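A Practice Room for Robots That Fits on a Desk

The room has gray walls, an orange panel and a clock, and it does not exist. It is part of Mundus, a simulation kit sold by the small company Prestar to people who teach or study robot handling. I had it on my office computer for most of March, and I became fond of it, with reservations.

The idea is simple to explain. You receive a virtual arm, a gripper, a table and a set of objects, and you write or record the movements. The arm does what you ask, also when you ask for something foolish. With a real arm this is expensive. In Mundus you press the reset key and start again. 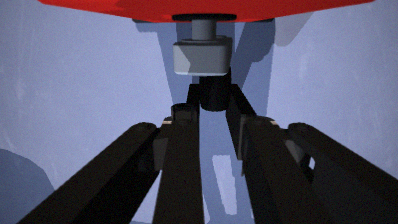

Installation took me one afternoon, which is longer than the manual promises. The graphics driver was my fault, but the license file was not. When I wrote to Prestar, an answer came the next morning from Cuiping Dong, who leads the support team, and her instructions were correct and polite. After that I had no more trouble of this kind.

The kit comes with 32 prepared tasks. Most of them are about approaching, gripping and releasing, and they become difficult faster than you expect. I spent three evenings on one with a small red device. My first script came in too low and pushed the device across the mat. The second was so careful that it stopped before it arrived.
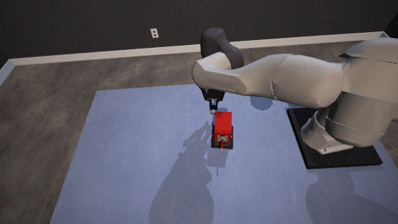 The gripper beside the red device on the mat, seen in Mundus.

You can change the camera at any moment, and this is the function I used most. An approach that looks perfect from one side can be wrong by a finger's width from another.

What is included:

1. The arm and gripper models, with all joint limits already set. You can edit them, but the editor is slow and the undo button goes back only 2 steps.

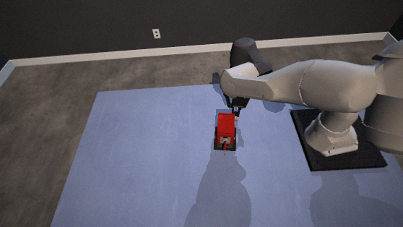 2. The room and its lighting. Shadows are soft and believable, and the surfaces are plain. Users who want a richer scene must build it themselves.

3. The recorder. It saves each attempt as a file that can be replayed or compared with another. For me this is the best part of the kit.

The single license costs $745 and the classroom license $1,778. Aurelio Rivas, who teaches automation at a technical college, chose the second one. "My students are less afraid now," he told me. "They try more." He would like better contact physics for soft objects, and I agree with him - a sponge in Mundus behaves like a brick.
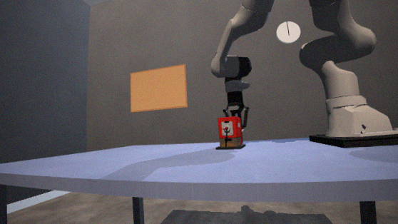
Can a beginner use it without knowing how to program?
For the first tasks it is possible, because the arm can be moved with sliders and the recorder keeps the path. Later tasks need short scripts, and some basic Python will be necessary.

I will keep my license for another year. The undo button should be repaired before then.

Contact the editors | © 2023 Hudo Magazine. All rights reserved. | Back to top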